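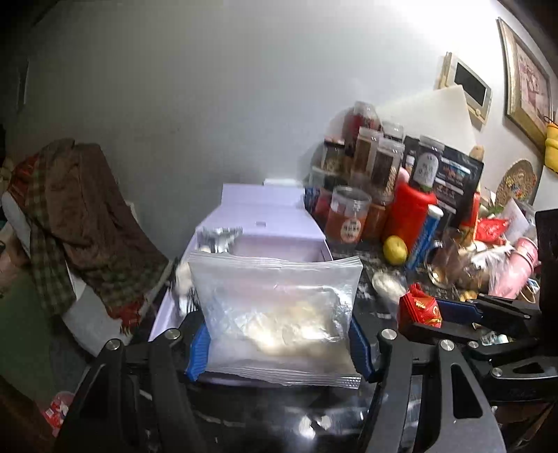 **Why does the Kemoso label printer skip every other label after a roll change?**
The gap sensor is still using the spacing it learned from the old roll, so it has to be recalibrated with the new one loaded.

OK, that's the short version for anybody who landed here from search. The long version is my log from February, cleaned up a little (I took out the swearing).

**Ticket 178: labels skipping, then printing half off the edge**
Opened by: Pilar Núñez
Status: closed, with one leftover

**8:40 am**
Switched from our old Emeck rolls to the Valdebenito ones, which are a bit shorter and have a wider gap. First label came out perfect! Second one blank. Third one perfect, fourth one blank, and on it went. I turned the printer off and on because that's what I always do, and got exactly the same thing.

**9:05 am**
Changed the label size in Plitura (Settings > Media > Custom) and saved it. Now it doesn't skip, but the text starts halfway down and runs onto the next label. I'm calling that progress. Also found out Plitura keeps a separate size for each template, so changing it in Settings does nothing for templates you already made. Would've been nice if the settings page mentioned that!

**9:30 am**
Opened the template itself, fixed the size there too, printed again. Back to skipping. Deleted the printer from the computer and added it back. Still skipping, and now it's named "Kemoso (2)" and I can't get rid of the 2.

**10:15 am**
Called Ulises Quiroga, who set the thing up in the first place. He had me hold down the feed button until the light blinked twice, then let go. The printer is supposed to spit out a few blanks and stop right at a gap. Mine spat out 19 labels and then flashed red, so he asked if the roll was seated under both guides. It was under one of them. (Sorry, Ulises.)

**10:30 am**
Reseated the roll, snugged the guides up to the paper, closed the lid until it clicked on both sides, and held the button again. A few blanks, a stop, green light. Printed a test page and it landed right where it should. Printed another five and they were all fine.

**11:50 am**
Ran the full batch of 72 with no skips. The print was a little pale on the left side, so I bumped darkness up two notches in the template and wiped the print head with one of the alcohol pens. Much better, especially on the small barcodes.

**Notes for next time**
- Load the roll under *both* guides before you touch any settings.
- Calibrate with the feed button every time the label brand changes.
- Fix the size in the template as well as in Settings.

**Still open**
The printer is still called "Kemoso (2)" on my computer. Ulises thinks there's an old queue hanging around somewhere and he's going to look at it the next time he's in.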